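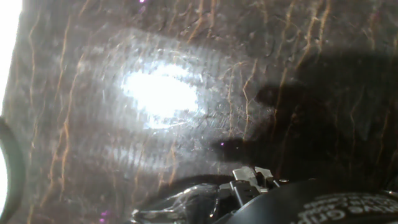

6.2 Glare faults over glossy surfaces

The Wusov wrist camera loves detail, and a veined, shiny surface gives it plenty! A strong reflection is another matter. Fault 654 means the arm lost its depth reading and stopped on its own.

1. Press Hold. Do not clear the fault yet.
2. Open Trasance and check the live wrist view for a white glare spot.
3. Dim or turn the lamp until the spot shrinks.

CAUTION: Keep hands away from the gripper until the Hold light is steady.

4. Set approach speed to 70 percent or lower and jog the arm back toward the wheel. Watch the rim and the spoke buttons closely – a dark rim beside bright glare is easy to misjudge.
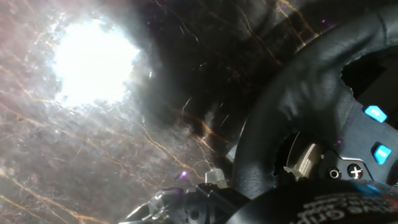
5. Clear the fault and run 2 slow test approaches.

Note: If 654 comes back, save the log and send it to Amos Bellamy at Khattak. He really does read them all.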